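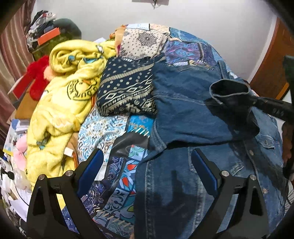 Page last changed: 2020-08-17

Chapter 3
Fingers First: Building a Hand-Held Gripper

When I started on the Fellelwood gripper I had a grand plan for the arm. I'd drawn the arm, I'd priced up the arm, I'd even cleared a shelf for the arm. Then Ainhoa Ibarra, who shares the bench with me, asked what was going to be on the end of it, and I had to admit I'd pencilled in a sort of claw shape and written "hand" next to it.

So this chapter has no arm in it at all. We're going to build the fingers and carry them about ourselves, like a very overgrown pair of kitchen tongs, and we're going to point them at the washing. I mean that quite literally! A pile of clothes on a bed is the best test piece I know, and you probably have one already.

Why clothes? Well, if you've read the last chapter you'll have spent a good while picking up wooden blocks, and blocks are terribly polite. They stay the shape they were, they have flat sides, and if you miss by a bit they shuffle over and let you try again. Cloth does none of that. Get hold of a denim jacket by the cuff and you've got a cuff, with the rest of the jacket still lying there in a heap, probably with a sleeve caught up in something else. A fleece blanket gives way under the fingertips, so you can feel sure you've got a good hold when all you've got is fluff. A bedsheet is worse again, especially when it's at the bottom and everything else is sitting on it.

I like a heap with a proper mixture in it. Denim, with its buttons and thick seams, then something thin and printed, then something fleecy, and a soft toy if there's one going. Don't fold it nicely first. You want corners poking out and other corners buried.

What you'll have by the end

The gripper in this chapter has two black plastic fingers that open wide and close towards each other, with a blue pad on the inside face of each. You hold the thing in your hand and work it yourself. No motors yet (they turn up in Chapter 5, along with most of the swearing).

I've called my version the Faden, after a name I found scribbled in an old notebook and can't explain. Ramiro Tejada built his own from the same drawings and calls it the Berisha, and his squeezes rather better than mine, which I try not to mention in front of him. If you build one, give it a name. You'll be talking to it.

A word about the pads

My first pair of fingers had no pads. I thought bare plastic would do, and it did do, for blocks. On the first shirt I tried, the fingers closed beautifully and came up with nothing between them. I did this over and over, 31 tries in one evening according to my notebook, before I gave in and cut some pads.

The pad needs to be grippy enough to hold thin cotton and soft enough to squash a little around a seam. It also has to stay put, and this is where I went wrong a second time. I used a glue that was lovely on the day and let go within a week. Rough up the plastic with sandpaper first, wipe it clean, then glue, then leave it alone overnight. I know you won't want to leave it alone overnight. Do it anyway.

And a word about bolts

Use bolts with nice round heads wherever the finger might brush against cloth. Sharp edges catch threads, and once you've pulled a thread in somebody's favourite jumper you'll be popular with no one in the house. Run a fingertip over every head after you've tightened it. If it snags your skin, it'll snag wool.

Check them again after a long session too. Mine work loose after around 1000 squeezes, and the first sign is a faint click as the fingers open.

Before you start cutting

Get a notebook. Rule three columns: what you tried to pick up, where you took hold of it, and what happened. It feels fussy for the first page and then you can't do without it, and we'll be using those pages in Chapter 4 when we decide how long the fingers ought to be. The drawings are on page 116. Print them at full size and measure the printout before you trust it, as my printer at the Vutavden workshop shrinks everything slightly and I lost a whole sheet of plastic finding that out.

Right, then. Clear some bench, find your ruler, and we'll mark out the left finger.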